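Ollbridge Plush Throw in White

4 min read | 37 shares | 6 comments

The Ollbridge is a thick, fluffy throw with a short, dense pile on the face. It is sold by Brestberg in one weight and one size, and it is meant for the end of a bed, the back of a sofa, or a cold armchair. The weight is 900 grams, so it has enough body to stay where you put it but is still easy to lift with one hand.

The face is a polyester pile. The reverse is a brushed knit, flatter and a little less slippery. Most people keep the pile side up and the knit side against the bed. If you plan to sleep under it, try it the other way around, with the pile toward you. It feels warmer that way.

Color

White is the only color in this run. It is a soft white and it changes with the light in the room. Near a window it can look cool, almost blue. Under a lamp it goes toward cream. If you are matching it to bright white sheets, put the two side by side in the bedroom before you take the tags off. Tags must be on for a return.

It goes well over a solid color. Pink, gray, navy and dark green have all sold well with it as a set. Over another white it tends to disappear unless the bedspread has a clear weave or a quilted pattern. 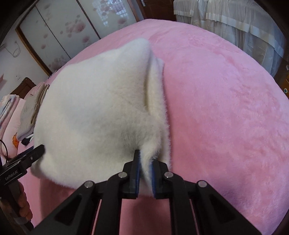 Laying it on a plush bedspread takes a bit more care than laying it on a flat one. Two piles grip each other, and if you drag the throw it will pull the bedspread along with it. Pick it up, hold it by two corners, and let it down from above. Then lift and move each edge separately until it sits where you want it. Once down, it won't slide much during the night.

For a neat look, fold the throw in half lengthwise and lay it across the foot of the bed with the fold facing the pillows. For a looser look, leave it open and push the middle up a little with your hand. The pile hides small creases. A hard fold from storage will show for a day or so, then drop out.

Shedding

A new throw will shed. Shake it outdoors before first use and give it one cold wash by itself. Bilal Hamdan, who handles returns at Brestberg, says nearly all the shedding complaints he gets are about throws that were never washed. Some loose fibers along the edges are normal in the first month. Don't pull them. If one is long enough to bother you, trim it with small scissors.

Dark bedspreads will pick up a few white fibers at first. A lint roller takes care of it.

Washing

Wash cold on a gentle cycle, with a small amount of liquid detergent. No fabric softener, no bleach. The softener coats the pile and makes it clump.

Use a spin speed of 800 or lower. Tumble dry on the no-heat setting or hang it over a wide rail. A thin line will leave a dent across the middle. High heat melts the tips of the pile and the damage can't be reversed, so please keep it away from irons and radiators too.

When it is fully dry, brush it with a soft garment brush, working in one direction. Matted spots usually open up after two or three passes.

Storage

Fold it loosely, pile side in, and keep it in a cotton bag. Vacuum bags are fine for moving house but flatten the pile if you leave it in all summer.

Details

Product code: 549
Weight: 900 g
Face: polyester pile
Reverse: brushed polyester knit
Edge: turned and stitched
Care: cold gentle wash, no heat
Made for Brestberg by Michailidis

The current run is 2,000 pieces. A second run is planned for November, and Carla Nseir in our buying office is looking at a gray for that one. We don't have a sample yet and can't take advance orders for it.

Orders leave the warehouse within two working days. The throw ships rolled in a paper sleeve inside a carton. It will look flat when you open it. Shake it well and leave it spread out overnight before deciding how you feel about the thickness.

Returns are accepted within 30 days if the throw is unwashed. If a seam has come open, write to us whether you have washed it or not and we will replace it.

Related items

Ollbridge Cushion Cover, White
Onent Quilted Bedspread
Onent Flannel Sheet Set
Soft Garment Brush
Cotton Storage Bag, Large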